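Teleop demos for door opening, how many and how clean?

matvii_s
6th June
I'm recording demos in the simulator by remote control, two arms, one operator. The task is to drive up to the green door, take the handle and pull. I have 50 so far and I keep 26 of them. The rest have a pause where I lost sight of the handle and stopped to turn the base. Should I bin those or trim the pause out?

gitau
Trim them. A policy trained on pauses learns to pause. We had one on the Edeo project that drove up to a drawer and sat there.

ErnoG
I disagree with trimming. If you cut out the turn, the base jumps between two frames and the arms don't match. Keep the whole run or drop it.

matvii_s
The base does move in most of them, so a cut would leave a jump. The handle is small and low on the left side of the door, and I approach with both grippers up in front of me.

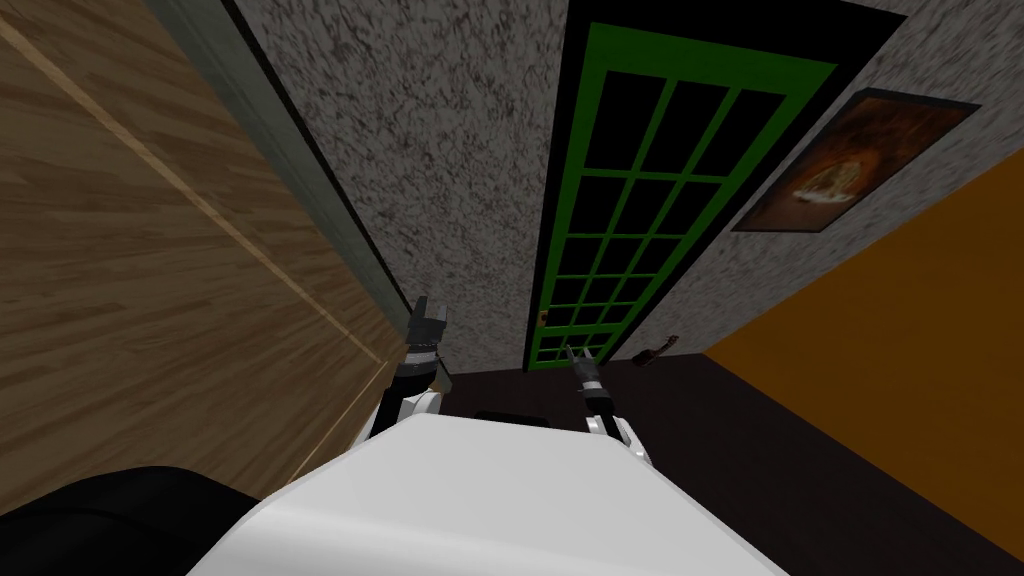

My other question is which arm to use. I've been swapping depending on where I end up, and I suspect that is hurting more than the pauses.

gitau
Yes, pick one. Left or right doesn't matter much, but park the other in the same pose each time.

jbezerra
Not sure I agree with that. If your start positions vary, one arm will be awkward half the time. I mixed arms over 519 demos and it trained fine.

ErnoG
519 is a different case from 26. With a small set I'd fix the arm and the start pose, then widen later.

jbezerra
Fair enough for a first pass.

matvii_s
Right arm only, then, and full runs with no cuts. I'll go to 55 good ones before I train and post the success rate in July.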